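Flarnex 905 kettle – four months in

Posted 19 February 2022

Bought this in November when the old stovetop one finally gave up. Meant to write it up after a week. Didn't. So you get the long version, typed fast, sorry.

What it is: electric gooseneck kettle, variable temp, hold function, little base with a dial. I paid 56 dollars on sale from Kalinowski, the kitchen shop by the train station, not online. They let me pick it up and pour cold water out of it into a bowl first. More shops should do that.

Why I wanted one: I drink tea all day. Green in the morning, black after lunch, something without caffeine at night. Was making all of it with water straight off the boil and wondering why the green tasted like a lawn. Tài Lục at work got sick of hearing me complain and told me to get a kettle with a dial. Fine. Got a kettle with a dial.

Speed. Good. Not amazing. One mug's worth is ready before I've found a clean spoon. Full kettle takes long enough to feed the cat. The old one felt like it took all morning so I'm happy, but if you're coming from a plain big electric kettle you will notice this one is slower.

The dial. Love the dial. It clicks. You turn it, number changes, you push it in, off it goes. No menus. No app. I had a Flidaveo before the stovetop one and that thing wanted my email address to make hot water. Went back to the store in 2 days.

One complaint here – the dial remembers your last setting, which is great, unless somebody else in the house used it. I have made black tea with green tea water more times than I want to admit. Check the number. I don't check the number.

Pouring. Best part of it. The spout is thin and the handle is far enough back that you can go really slow. Didn't think I'd care about this as a tea person, but I do some pour over coffee on weekends now and it's a lot neater than it used to be. No dribble down the neck if you stop quick. If you stop slow it dribbles. So stop quick.

Handle gets warm. Not hot. Warm. Lid does get hot, and the knob on the lid is tiny, so use a towel when you refill right after boiling. Learned that one the first morning.

Hold function. Keeps the temp for a while, then beeps and shuts off. The beep is awful. Really loud, three of them, and there is no way to turn it off that I can find. Manual says nothing. I emailed and got a nice answer back that also said nothing. My sister-in-law Bożena Duda has the same kettle and put tape over the speaker holes on the bottom of the base. Says it helps. I haven't tried it, don't love the idea of tape near something that heats up.

Size. Small-ish. Fills 2 mugs properly, the kind I use anyway, or 4 regular teacups. I own mostly big mugs so when people come over I'm boiling it twice. If you have a family of tea drinkers get something bigger, you'll be annoyed by the second day.

About the big mugs, somebody always asks when I post about tea. Most of mine are from Indent, the pottery studio upstairs from the bike shop. Seconds shelf. They hold heat longer than thin ones, and I warm them first with a splash from the kettle, swish, dump it. Makes more difference than 5 degrees on the dial if you ask me. 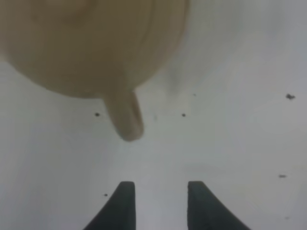
Big beige cup, up close.

Back to the kettle. Cleaning. We have hard water. By Christmas there was white crust on the bottom. Half vinegar half water, bring it up, let it sit, rinse a bunch of times. Came right off. The opening is narrow though so you can't get a hand in, and a bottle brush only sort of reaches the corner by the spout. I do the vinegar thing once a month now. Smells terrible, open a window.

Outside shows every fingerprint. I got the shiny finish. Get the matte one if they have it, costs the same.

The base – cord is short. Really short. It had to go on the other side of the stove from where I wanted it, and then the toaster had to move, and now the toaster is in a dumb spot. There's a little groove underneath for wrapping extra cord which is funny becuase there isn't any extra cord.

Anything broken? Not yet. The display flickered twice in January and I was ready to drive it back to the shop, then it quit doing it. Wiped the contacts on the base with a dry cloth around the same time, so maybe that. Warranty is a year, keep the receipt, mine is taped inside the cupboard.

Does the tea taste better? The green does, yes. Big difference. Black tea, no, same as ever. Herbal, can't tell at all. If you only drink black just buy the cheap one with a switch.

Good: the dial, the pour, no app, easy to descale.
Bad: the beep, short cord, small, fingerprints.

Would I buy it agian? At the sale price yes. At full price I'd think about it for a while and then probably still yes. Kalinowski had a couple left in the shiny finish last time I was in, and replacement lids too if you drop yours.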